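Category: Home & Studio > Checklists

The Table Check I Do Before Any Class at Wellelow

I get asked for this list more than anything else on the site, so I finally typed it up properly. I look after the craft room at Wellelow, and in that room the tables take all the abuse. Glue, hot drinks, elbows, people dragging a stool across the top because they couldn't be bothered to walk round. I go over every table before a class block starts and again in December when the room closes for a bit, and the whole sheet takes me 19 minutes a table if I don't stop to chat (I always stop to chat).

You'll want a flashlight, a soft dry cloth, a hex key set and a pencil. Mark each item OK, FIX or WATCH. My own comments are under each one -- ignore them if your tables are nicer than mine!

1. Wobble
Press down hard on each corner, one after the other. Then lean on the long side with your hip.
Comment: Table by the window got a WATCH. It rocks on one corner, but only if you push it about a foot to the left, so I think that's the floor. Put a pencil mark where it sits level and left it there.

2. Leg bolts
Hex key in every bolt, snug, no heaving on it. If one spins forever, stop and write FIX.
Comment: Two were loose on the Skutine tables, same two as last time. I've bought locking washers and they're in the top drawer, please don't use them for jewelry class again.

3. Underside
Get down there with the flashlight. Splinters, staples, gum, cracks near the leg plates.
Comment: Gum. Of course. Scraped off with an old library card and then wiped. No cracks anywhere, and I was really pleased about that after the summer we had with the radiators stuck on.

4. Edges and corners
Run the cloth along the whole edge, slowly. Anywhere it catches, mark with pencil and sand with fine paper, along the grain.
Comment: Three snags on the table nearest the sink. Sanded them the same evening. If you've got small kids coming in, go round a second time at their height, you find different things down there.

5. Weight
Our limit is 155 pounds per table and the sticker should be readable. Nobody sits on them, including teachers.
Comment: One sticker had been picked off. Printed a new one. The big paper cutter from Ezzat stays on its own bench and never goes on these.

6. Surface
Clear the top completely of class stuff, then look across it low down from one end, toward the light. You're after dents, raised grain, sticky patches and any bit of grit that'll scratch once somebody slides a cutting mat over it. Look from the other end as well, the glare near the bright side hides a lot.
Comment: Pale wood is lovely to work on and it shows every little speck, so I'm in favor. I found one tiny dark dot up near the far side and I can't decide if it's a blemish or a crumb of something. Marked WATCH. The grain does a big loopy swirl on the left of this one, so don't mistake those darker wavy lines for scratches like I did my first year (I'd got the sandpaper out and everything).
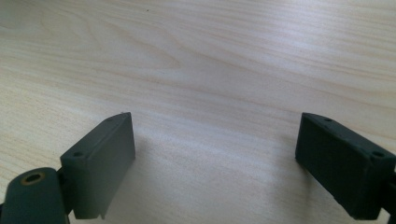
7. Finish
Put one drop of water on the top near the middle and give it a minute. If it beads, fine. If it soaks in and leaves a dark ring, the finish is worn through and that table comes off the rota for re-oiling.
Comment: All beading. We use the Losatico matte oil, two thin coats, and leave it overnight with the windows open a crack. Rags get laid flat outside to dry, never balled up in the trash -- oily rags can heat up all by themselves and start a fire.

8. Room around the table
Stools tucked in, cords taped down or gone, a clear path to the door that two people can use at once.
Comment: One extension cord moved to the wall side. Everything else OK.

Sign the sheet, clip it behind the door, and write the FIX items on the whiteboard too or they'll never get done.

93 comments | 155 shares
Tagged: workshop safety, wooden tables, checklists
Contact | Copyright Wellelow Craft Room | Back to top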